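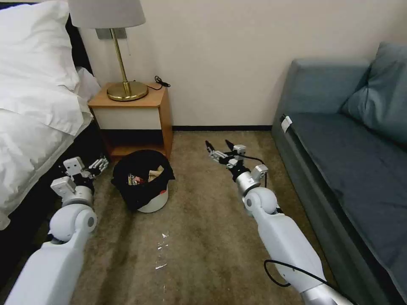
What is rent?

Rent is money paid to live in a home that belongs to someone else. The owner is called the landlord. The person who pays is the tenant.

Both sign a lease. This is a written agreement -- it states the price, the dates and the rules.

Suppose Maya Najjar rents a flat in Urkberg for 200 coins a week. She first pays a deposit of 110 coins. The landlord returns it when she leaves, unless something is broken.

Word to learn: deposit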